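Okay, thread time, because I've been humming the same bass line since I got home and my roommate has asked me to stop.

Went to see Xiomara Iwasaki at the Tornwood last night. If you don't know her, she played upright bass behind half the folk singers who came through this part of the state, and she finally has a record with her own name on the front.

It's called Mbeki Road. She was 29 when she wrote the title track and then let it sit in a drawer for years (her word was "marinate") until Arlo Obi found the lyric sheet and bugged her into finishing it.

Arlo plays pedal steel in her band now and he's ridiculous. I've seen a lot of steel players who fill every gap. He'll leave a whole verse alone and then slide in on the last line, and you forget to breathe.

The Tornwood holds 111 people if you count the bar stools, and I think every one of us was trying not to clink a glass during the quiet ones.
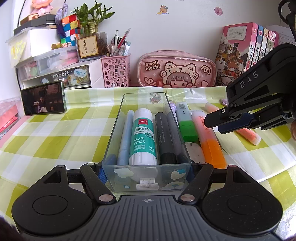

She opened with a waltz, which is a gutsy move in a bar! Just her and the bass for the first minute, bowing so low I could feel it in my chair. Then the drummer came in on brushes and a couple near the front got up and danced, and she grinned at them the whole way through.

Quick set list, from memory, so don't yell at me: the waltz, Mbeki Road, Salt on the Steps, Lolent, two covers I didn't know, the train song, and then the long one about her aunt's kitchen. That's 8. There was an encore too, I'll get to it.

Lolent is the one I can't shake. It's named after the town where her dad fixed accordions, and it has this chorus that goes up where you expect it to go down. I've tried it on my guitar four different ways this morning and I still can't find the chord she lands on. Some kind of minor with a sixth in it? Bass players, help me out.

She talks between songs like she's at your kitchen table. She told a long story about a van breaking down outside Bolent in February with the whole band in it, and how they played cards on an amp until the tow truck came — the driver turned out to be a fiddler and he sat in with them the next night. He's on track 9 of the record!

(I checked the liner notes. He really is. They just list him as "the tow guy, fiddle.")

Somebody asked her if she minded all those years standing at the back of the stage. She thought about it for a second and said the back is where you can hear everybody. Then she tuned her low string and went right into the train song.
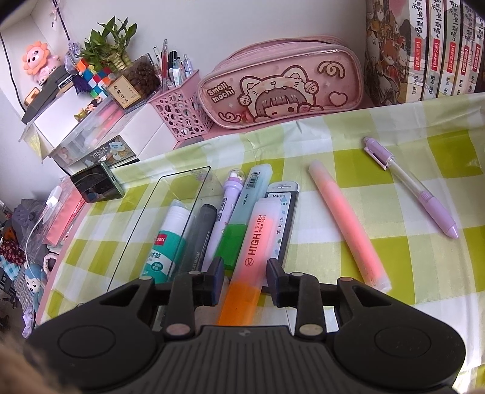 Highlighter, glue stick and a few other things on the green gingham.

Anyway, the encore. No mics, no amps. The four of them came down off the stage and stood by the coat rack and did an old hymn in harmony. Arlo sings low, way lower than you'd guess from his speaking voice, and Xiomara took the top part. I'm not a churchgoing person but I had something in my eye.

Only gripe: the vocals were buried for the first couple of songs. The sound guy fixed it by the third, and after that you could hear every word from where I was, back by the door.

I bought the record on vinyl even though my turntable has been skipping since spring. If anybody has a belt that fits an older direct-to-shelf thrift store special, message me, I'll pay you in coffee.

They're back at the Tornwood next month and doors are at 8. I'm going again. If you see somebody at the bar mouthing the words to Lolent, come say hi.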